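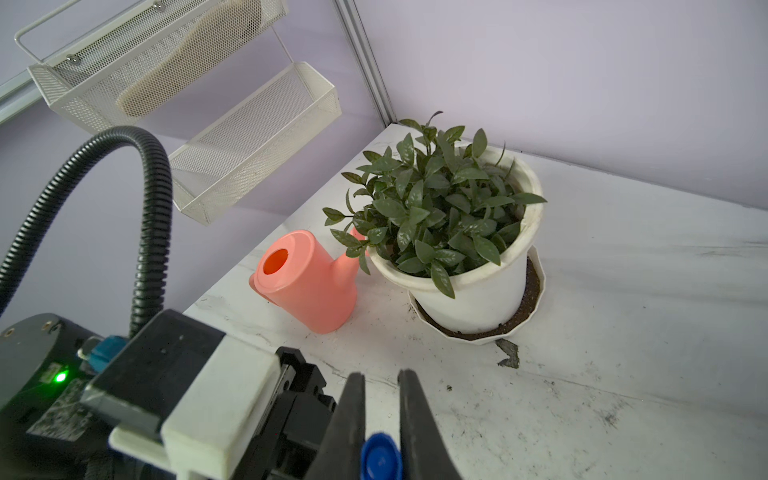 4.3 Greifpunkte in Kallio einlernen

So, jetzt kommt der Teil, bei dem ich am Anfang am meisten geflucht habe. Nehmt euch Zeit dafür, beim zweiten Mal geht's viel schneller!

1. Kallio starten und oben rechts das Profil »Handgelenk« laden. Wer noch das alte Profil aus dem März hat: bitte vorher löschen.

2. Den Arm im Handbetrieb über den Tisch fahren, bis das Zielobjekt ganz im Livebild liegt (ich lasse gern etwas Rand, das verzeiht später mehr).

3. Auf »Segmentieren« klicken. Topfpflanzen mag die Wahrnehmung nicht besonders, überhängende Blätter landen gern in der Maske vom Nachbarobjekt. Dann mit dem Radierer nachhelfen.

4. Greifpunkt setzen. Bei Giesskannen nehme ich immer den Henkel.

5. Unter »Planung« die Zahl der Stützpunkte auf 400 stellen und die Bahn rechnen lassen. Bei mir dauert das knapp 6 Sekunden.

Achtung: Vor dem ersten Abfahren das Tempo ganz herunterdrehen und die Hand am Not-Halt lassen. Der Planer kennt den Kabelschlauch nicht!

Hinweis: Kommt Fehler 1327, fehlt die Greiferlast. Ursina Zürcher hat dafür eine Tabelle angelegt, die liegt im Projektordner unter »Lasten«.

6. Passt die Bahn, speichern. Weiter mit 4.4.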